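Gripper and Camera Comparison, Spray Bottle Task: Frequently Asked Questions
Maintained by Trilok Pal, Cerkmont bench group. Last revised in April. 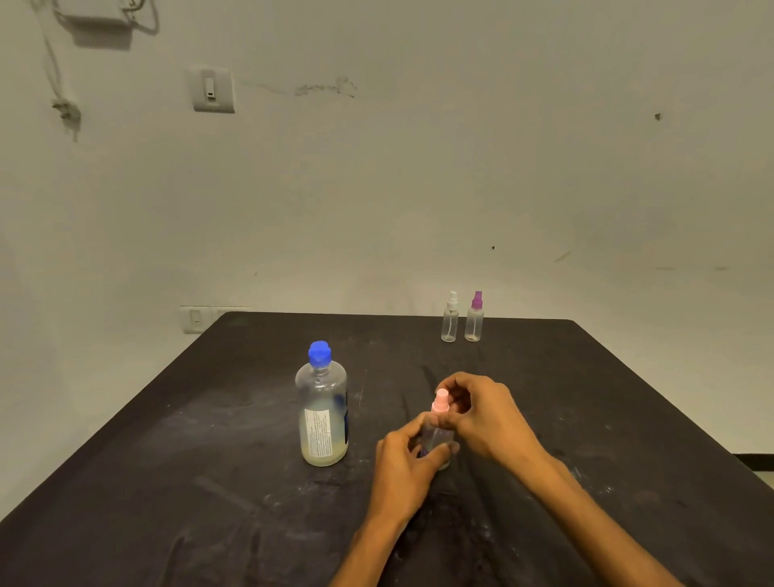
Scope

What is being compared?
Two parallel grippers, the Jukeck and the Drivlow, each on the same arm with the same controller. A second comparison, head camera alone against head camera plus wrist camera, uses the Jukeck only.

Why spray bottles?
The bottles are small, clear, and narrow at the neck. Closing one takes a firm hold on the body and a separate motion at the nozzle, so a single task loads both arms. Clear plastic is also hard on depth sensing, and most of the camera questions we get are about that.

Why are there human hands in the reference footage?
The hand recordings set the grasp points. One hand holds the lower body, the other comes in over the top and takes the nozzle by the fingertips. Both grippers are scored against that arrangement. A grasp on the shoulder of the bottle is logged as a miss even if the bottle stays upright.

How many trials are in the current set?
1207 attempts were logged. After removing runs with a controller fault or a missing video stream, 1000 remain, split evenly between the two grippers.

Grippers

Which gripper does better on the bottle body?
The Jukeck. Its fingers are wider and the pads wrap slightly under load, so the bottle does not rotate when the other arm turns the nozzle. The Drivlow pads are flat and harder. They hold well in a straight lift and poorly in torsion.

Which one does better on the nozzle?
The Drivlow, by a clear margin. Its narrow tips fit the nozzle from above without touching the shoulder of the bottle. The Jukeck fingers tend to push the spray head to one side before they close.

Can I run one of each?
Yes. The mounting plates share a bolt pattern. Put the Jukeck on the left arm and the Drivlow on the right, and load a separate tool file for each. The controller will accept one tool file for both arms without a warning, and the right-hand tip position will then be wrong by the difference in finger length.

What grip force should I start with?
14 N on the body. Raise it in small steps until the bottle stops turning in the fingers. These bottles flex, and a filled one can push liquid up the dip tube if squeezed too hard. Do not go above 50 N with either gripper.

Does nozzle color matter?
Not to the gripper. It matters to the detector. Our footage has pink, white and purple nozzles. White against an off-white wall gives the weakest edges of the three, and the detector sometimes places the top of the bottle too low. Train on all the colors you intend to use.

Cameras

Is a head camera enough?
For finding the bottles, yes. For the final approach to the nozzle, no. The hand or gripper coming in from above covers the part you need to see. The wrist camera recovers that view and was the single largest improvement in the second comparison.

Depth on the clear bottles is full of holes. Is my camera faulty?
Probably not. Every depth camera we have tried returns the table or the wall through an empty bottle. Use color for the outline and take the height from the nozzle, which is opaque. Liquid in the bottle helps a little, but only up to the fill line.

Why the dark cloth?
It cuts glare and gives the clear bodies some contrast. The drawback is that pale dust and scuffs show up strongly on it, and an untrained segmenter will pick them up as objects. Either clean the cloth or include dirty backgrounds in the training set - we do the second.

Should I remove the larger blue-capped bottle from the workspace?
Leave it in place. It acts as a distractor and as an obstacle for the left arm. Plan with its full height, cap included. Early Drivlow runs clipped the cap on retreat because the collision model stopped at the shoulder.

Controller

Which controller was used?
A Khurana unit, with the arms in impedance mode for the nozzle step and position mode for everything else. We have not repeated the tests on other controllers.

The arm stalls when the nozzle is turned. What should I check?
Check wrist stiffness first. If it is set too high, a small misalignment between gripper and nozzle axis builds side load and trips the torque limit. Lower the lateral stiffness and leave the rotational value alone. If the stall remains, check the tool file.

Do the two arms need to be synchronized?
Only at handover from hold to turn. The right arm must wait until the left gripper reports a stable grip. A fixed delay works on an idle controller and fails under load - use the grip signal.

Will there be a test with suction?
None is planned. The curved bodies are too narrow for the cups we have in stock.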